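斯特恩科姆陶瓷旧藏编目项目阶段进展报告 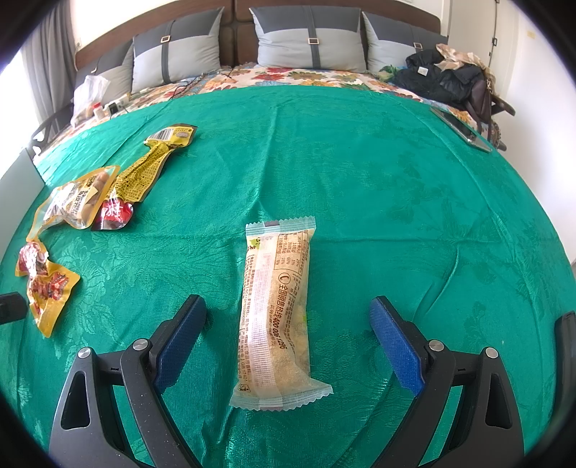 本报告提交兰塔拉文化遗产基金,说明自八月以来斯特恩科姆(Sturncombe)陶瓷旧藏编目工作的进展、经费执行情况及下一阶段安排。报告日期为2023年10月30日。

一、编目进展
本阶段完成皮特尼斯(Pitness)窑器物49件的登录,包括尺寸测量、底款拓印、釉面状况记录和入藏来源核对。其中40件底款清晰,可与该窑存世订货簿相互对照;其余器物底款磨损或被后加釉覆盖,暂按胎质与器形归类,年代栏留空待考。原手写卡片中将乌萨特维尔(Usatville)分厂产品一律记作“皮特尼斯早期”,现已逐件更正,旧编号予以保留,便于查对。

二、研究与鉴定
项目顾问埃斯科·莱赫蒂宁(Esko Lehtinen)审阅了全部底款拓片,认为带双圈印记的四件花瓶应出自同一模具,但施釉时间有先后。该意见已写入相应条目。订货簿中有两页字迹褪色,拟委托外部机构作多光谱拍摄,报价尚在商谈。

三、经费执行
测量器具及无酸囊匣采购已按预算完成。摄影费用略有结余,拟申请调剂用于上述订货簿拍摄,调剂申请随本报告附后,请予审批。

四、存在问题
库房东侧柜架承重不足,大型盖罐暂存于临时架位,未能按编号顺序上架。另有四件借展器物归还日期推迟,其登录工作顺延至下一阶段。

五、下一阶段安排
完成借展器物登录,统一釉色术语中英文对照表,并向基金提交目录初稿。柜架加固方案确定后,将另行书面报告。

斯特恩科姆陶瓷旧藏编目项目组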